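Sold the car in October. A few people asked how we're getting on without one in Lenasdale, so a few posts on that.

1/ We're two adults and a kid in primary school. The car was a 2009 wagon that needed a new timing chain. The quote was more than it was worth.

2/ Rego, insurance and servicing came to a lot before we'd driven anywhere. I put that money in its own account so I could see what we spend on getting around now.

3/ Bus is the main thing. The 60 goes past the end of our street and into town. It's fine until early evening, then it drops to one an hour. I've missed the last one once and walked home.

4/ The school run is 700 metres. We used to drive it. I don't have a good explanation for that.

5/ Groceries were the hard part. We do one delivery a fortnight for tins, rice, cat litter and anything heavy. Fruit, veg and milk we get on foot from the Zamudio shop near the station.
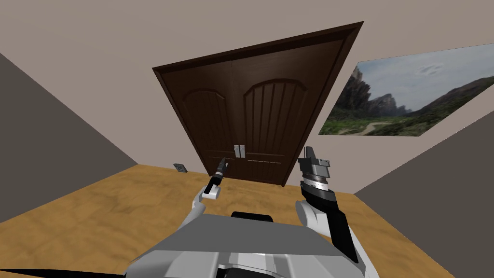
6/ Bike: I bought a second-hand Nirkura with a rear rack. Panniers hold more than you'd think, but pack them evenly or it pulls to one side on the hill.

7/ Wet days. Proper rain pants, not the cheap ones. Mudguards. A dry pair of socks in the desk drawer at work.

8/ Visiting Mum is the one trip that doesn't work by bus. It's around 100 km and the train stops well short. We hire a car for that, every five or six weeks.

9/ Someone asked about emergencies. We've had one, a split chin at the playground. Taxi came in a few minutes. The neighbours have also offered, and we'd take them up on it.

10/ What I miss: the tip run, and leaving the beach gear in the boot all summer. What I don't miss: looking for a park in town.

11/ Will post the actual spending when we've done a full year. So far the hire car is the biggest line and bus fares are second.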